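Section 2. Planning and Budgeting for Your Work Cell

Read this section before you place an order. It covers the bench, the arms, the parts that go on the bench, the floor around it, and the costs that are left off most first budgets. Assembly starts in Section 3.

Throughout this guide, "cell" means one bench with its frame, its arms and its sensors. "Nendside bench" means the frame and tabletop kit sold under that name. If you are using a bench of your own, check its measurements against Table 2-A before you buy mounts.

2.1 Decide what the cell will do

Write down the tasks first. Most overspending comes from buying arms and then looking for work for them.

1. List each task in one line. Example: "Set one place with plate, bowl, mug and cutlery."

2. Next to each task, write whether it needs one arm or two. Passing an item from side to side, or holding one thing steady while another is moved, needs two.

3. Note the heaviest item and the thinnest item. The heaviest sets the payload you need at full reach. The thinnest sets the gripper fingers.

4. Strike out any task you cannot supply items for in the first 3 months. It can go in the second-year budget.

Note: Flat cutlery and folded cloth are harder for a two-finger gripper than bowls and mugs. If your list has them, budget for a second set of fingers per arm from the start.

2.2 Choose the bench and frame

1. Pick a top that is flat, rigid and not glossy. Butcher block works well and can be sanded when it gets marked. Glass and polished steel cause trouble for depth sensors.

2. Order the frame with an extrusion rail on every side of the top. Arms, brackets and clips all fasten to the rail, and you will want to move them.

3. Allow at least 30 inches of clear floor on the side where a person will work, and 18 inches on the others.

4. Mark the cell boundary on the floor with tape before the bench arrives. Carpet tape and concrete tape are different products. Order the right one.
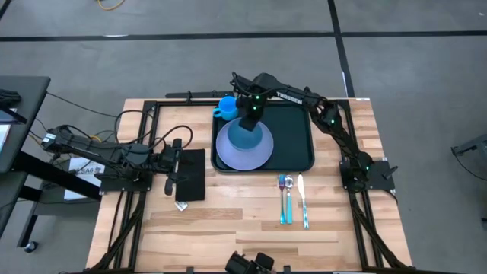 5. Decide where the computer and the power supplies will sit. A separate desk beside the bench is better than a shelf under it. Heat and dust collect under the top, and you will need to reach the connectors often.

6. Measure the cable run from the arm bases to that desk along the floor, not through the air. Add slack for the full travel of each arm. Order cables in that length and buy one spare of each type.

Caution: Do not run power leads across a walkway without a cover. Cable covers are not included in the Nendside kit and must be budgeted separately.

2.3 Choose the arms

1. Compare reach first, then payload. An arm that can lift the item but cannot reach the far edge of the tray will have to be remounted.

2. Ask each supplier for the price of the arm as used: base plate, power supply, cable set and gripper. Quotes from Piltska list these on one line. Quotes from Etska list them separately, so add them up before you compare.

3. If a person will guide the arms by hand to teach a task, include the hand controllers in the same order. Controllers bought later may need a different adapter.

4. Ask how long a replacement joint takes to ship. If the answer is longer than you can be idle, price a spare now.

Note: Mixed pairs (one arm from each supplier) are possible but need two sets of spares and two software licenses. We do not recommend this for a first cell.

2.4 Plan the operator position

The person at the bench is part of the layout and is the part most often left out of the drawing.

1. Place the seat so that the operator can hold the controller with the elbow supported and still see the whole top.

2. Choose a chair with adjustable armrests. Put it in the budget as cell equipment so that it stays with the cell.

3. Keep sensors clear of the operator's arm. A sensor clamped to the side rail can be slid out of the way, but check its cable for slack when you do.

4. Place storage for task items near the cell but outside the tape. Labeled bins save more time than any other low-cost purchase in this section.

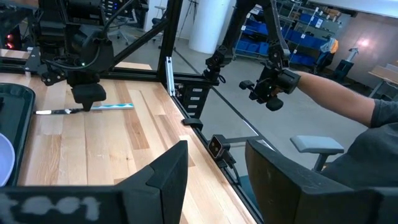
Figure 2-2. Operator at the right side of the bench with a hand controller. Rail-mounted sensor in front.

5. Leave room behind the operator for a second person to stand. You will need it for training.

2.5 Buy the task items

1. Buy everyday items from an ordinary store. Special test objects are costly and do not behave like the real thing.

2. Pick colors that stand out from the top and from each other. Pale items on pale wood are hard to pick out for both people and sensors.

3. Buy at least 2 of everything. Mugs lose handles and plates chip.

4. Keep the receipts or product numbers. When an item is replaced with a slightly different one, a task that ran well may need to be taught again.

2.6 Fill in the budget sheet

Copy the lines below into your own sheet. Do not merge lines, even when one supplier covers several.

Bench top and frame
Arms, complete as used
Grippers and spare fingers
Hand controllers
Sensors, mounts and clips
Computer, desk and power
Cables, spares and floor covers
Chair and storage
Task items, first set and replacements
Freight and unpacking
Operator hours for set-up
Service plan

Freight is charged by crate. The Berchtold service plan, if you choose it, starts on the day of delivery and not on the day of first use. If your room will not be ready, ask for a later delivery.

Caution: Do not take money from the spares line to cover freight. A cell with no spare fingers or cables can be stopped by a single worn part.

2.7 Before you order

Check that the doorway and elevator will pass the bench top in its crate. Check that the outlets nearest the desk are on a circuit with room to spare. Confirm that every quote is still valid; most lapse after 30 days. Sites that close their books in September should place the order early enough for the invoice to arrive in the same year.

Keep the signed budget sheet with this guide. You will need the arm and rail entries when you reach step 1 of Section 3.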